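## 4. Kitchen-counter tasks in simulation

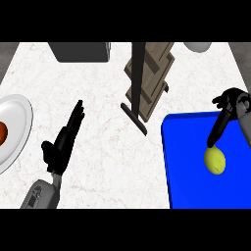 **Figure 3.** Simulated counter from the Tadberg task set, two arms. Right gripper at the lemon on the blue tray; left gripper open, holding nothing.

4.1 Setup. All counter tasks were run in the Tadberg scenes, physics settings left at default. Two arms, one policy driving both. The question for this section is narrow: can the policy tidy and set out a small kitchen counter, start to finish, without a person stepping in? Shop-floor tasks (bin sorting, part kitting) are in Section 5 and use the Stestitz cell instead.

We ran 232 episodes over 18 task variants. Variants differ in object placement, in the colour of the tray and in which arm is closer to the target. The instruction is one line of text, e.g. "put the lemon on the plate". No retries from outside; if an object left the counter the episode was scored as a failure and the scene reset. Time limit of eight minutes, which in practise only the long variants ever got near.

4.2 Single-object moves. Mostly fine. Fruit is the easy case — rounded, high contrast against the tray or the marble, and forgiving about where the fingers land. Common failure was a first contact too far off to one side, so that the fruit rolled before the grip closed. The policy recovers from this if the fruit stops on the tray. It does not recover well if the fruit ends up against the tray rim, where the fingers have no room to get under. A person would just tip the tray. The policy never learned to.

4.3 Long, thin utensils. Poor. A utensil with a straight handle lying across a wooden rack, as in Figure 3, gives a grasp point that is narrow and close to the slats. Two behaviours dominate. Either the fingers pinch the handle and the slats together and the rack gets dragged along, or the arm hovers and re-approaches untill the limit. Raising the utensil slightly in the initial scene removed most of the first kind but that's changing the chore to suit the robot and we don't report those runs.

4.4 Using both arms. Coordination is weaker than we had hoped. In variants where both arms had a job, the policy tended to finish with one before starting the other, and the idle gripper stayed parked over open counter. Not unsafe, just slow. Handovers were attempted in eight variants and we would call none of them reliable. The Mendonça baseline, which scripts the arm order by hand, was quicker on every one of these. It also can't do anything it wasn't scripted for, so the comparison is only partly fair.

4.5 What this says about real kitchens. Limited. Simulated marble has no crumbs, no wet patches, no cord from the kettle. Contact on soft or slippery food is approximated and we would expect grasp success to drop on hardware. A small transfer trial on the Tellesham bench is planned for November, single-object moves only to begin with.

Our reading at this stage: picking up and placing one sturdy item is close to usable. Clearing a whole counter isn't. Per-variant scores are in Appendix B, with utensil failures labelled by hand.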